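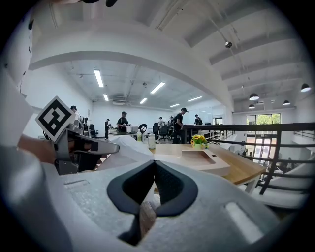

Brullon Desk Set: data card

Summary
Brullon is a set of recordings of small tidying jobs on a wooden desk: wiping the top, folding a cloth, moving a tray, putting bottles back. It holds 273 recordings. This card covers the desk, the items on it and the labels.

Maintainers: Wing-sze Ng (items and layout), Mairéad Hanrahan (labels)

Desk
Light natural-wood top, white metal legs. The desk stands in an open-plan workspace with pendant lamps and ceiling panels. Desk position was not fixed between recordings, so the background differs.

Items
tray: shallow, rectangular, wooden, lighter rim, darker well
plant: yellow artificial sunflowers in a small white pot
cloth: white, flat, folded or crumpled at start
bottle_cap: white plastic, dark cap
bottle_spray: clear, white trigger top, smaller than bottle_cap

Items keep the same ID in every recording. An item that is out of view keeps its row in the item table with visible set to 0.

Tasks
wipe_top: cloth passed over the desk top, tray lifted or left in place
fold_cloth: cloth folded to a rectangle and set down
tray_load: one or both bottles placed in the tray
reset: all items returned to the start layout

The reset task has 27 recordings. These were labeled last and use the June version of the label guide. The other tasks use the version before it.

Labels
Each recording has a task name, a start layout code and a step list. There are 8 layout codes, listed in layouts.csv. Step boundaries are placed at first contact with an item and at release. Folding is labeled as one step, however many folds are made.

Cloth state is the least reliable field. "Crumpled" and "flat" were assigned by eye, and a half-open cloth may carry either value. A second pass by Mairéad Hanrahan covered 85 recordings; those have checked set to 1.

Known issues
White cloth on a pale surface gives weak edges under the ceiling lights.
The plant is labeled as one item. Pot and flowers are not separated.
Liquid level in the bottles was not recorded.

Corrections go to Wing-sze Ng with the recording ID and the field name.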